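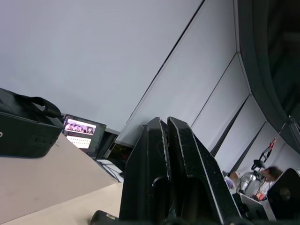
The home robot does not need to be finished

By Stijn Nijs
March 13, 2026

In our workshop in Zurkville there is one question which every visitor asks, and I have started to dislike it. The question is: when will it be ready? They mean the robot. They ask it in a friendly way, the same way you ask a neighbour about his new kitchen. I used to answer with a month. Now I say that I don't know, and that I don't want to know, and then they look at me with some pity.

I would like to defend this answer, because I think the question comes from a wrong idea about what people are building in sheds and shared rooms.

When I joined the workshop I had the same idea. I had seen the film that Henk Willems made of his first arm, in which it puts a cup on a shelf. The film takes 16 seconds. It is a very nice film. I did not know then that Henk had worked on the arm for two winters, and that the cup had to stand on a cross of tape or the arm would close its fingers on the air. Henk never hid this. He told everybody who asked. But people watch a film and do not ask, and I was one of these people.

So I came with a plan. I would build two arms, I would teach them to do small jobs on a table, and after that I would take them home and they would clear up after breakfast. I wrote the plan on paper and it had six steps. I am still in step two, if I am strict with myself.

What I learned in the meantime is mostly about cables. I say this without shame. If you read the articles about robots in the newspaper, you read about intelligence, and about jobs which will disappear, and about the big money. You do not read that a cable which passes along a moving joint will one day pull itself out of its connector, and that this day is always the day when your brother-in-law comes to look. Leave the cable too short and it pulls. Leave it too long and it makes a loop in the air, and the other arm catches the loop. Anil Acharya, who repaired sewing machines for many years before he came to us, told me that a machine is a way of keeping loose things away from moving things. I have not found this sentence in any book about robotics, and it helped me more than the books.

With two arms the difficulty is not double. It is more like having two children in the back of the car. Each arm alone behaves well. Put them at one table and they want the same place at the same moment, and then you have four fingers in a knot and you must decide which arm goes back first.
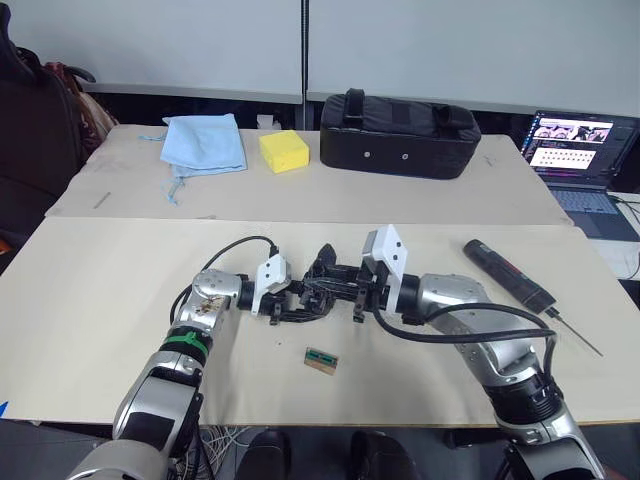

Most evenings I end up doing this part by hand, slowly, with the power off, and I must say that I have come to like it. You feel where the joint is stiff. You feel where there is play in it that was not there last month. Eun-ji Geum, who is much younger than me and much better with software, says that I am wasting my time, and that she can see the same thing in the numbers from the motors. She is probably right about the numbers. But she also comes to me when her own gripper makes a noise, and she asks me to listen.

Here I come to my real complaint. There is now a kind of company which wants to sell us the finished thing. The one we hear the most about in our workshop is Priltance, because their salesman visited us and left a brochure for the Zivham, a robot for the house, which comes in one box and needs no tools. I have nothing against the salesman. He drank our bad coffee and he was polite. But I asked him if I could replace a finger by myself when it is worn, and he said that I would not need to, because there is a service contract. I asked what happens after the contract. He said that by then I would want the new model.

I thought about this for a long time on the way home. A finger of a gripper is a wearing part, like the sole of a shoe. It touches everything, so its edges go first. In our workshop a new finger costs one evening and a little material, and you can make it a bit narrower than the last one if the last one was too wide for the job. This small freedom is for me the whole point. When I change the finger, I also change what the robot is able to do, and I know why.

I know the answer to this, because Edith Nina has given it to me more than once. Edith has difficulty with her hands and she would be very happy with a machine that opens jars, and she does not care at all who can replace the fingers. She told me that my love for screws is a hobby of healthy people. It is a serious objection and I have no complete reply to it. A person who needs help today should not wait until Stijn has finished step three. If the box from Priltance opens jars, she should buy it and I will carry it up the stairs for her.

Still, I would ask her one thing, and I did ask her. When it stops opening jars, whom will you call? If there is a room in the town where a handful of people understand such machines, because they have built bad ones, then she can call us. If all of us have bought the box as well, she can only call the number on the brochure. The old bicycle shop of Dewulf was like this. Most people in Zurkville never repaired a wheel in their life, but old Dewulf could, and so could the boys who hung about there after school, and the whole street profited. After the shop closed I saw more bicycles lying in the canal. Maybe this is a coincidence, but I do not believe it.

There is also the matter of trust, which I understand differently now. Before, I was impressed by robots and a little afraid of them. Today I am neither. I know what an arm does when it loses its zero position, and I know how far away I must sit. I know that a thing which looks like hesitation is a slow line in a program that I wrote myself when I was tired. It is difficult to be afraid of something when you have had its small screws in a jam lid. I would wish this knowledge for many more people before the machines come into the kitchens, and I do not think that one gets it from watching films of 16 seconds, also not from a very good one like Henk's.

For this reason I would like our town to give the workshop its room for another two years. The letter from the town hall asks us to name the "expected product". I have discussed with Anil what we should write there. He proposed to leave the line empty. I have written "people who can repair it", and Eun-ji corrected my spelling, and the letter is now in the post.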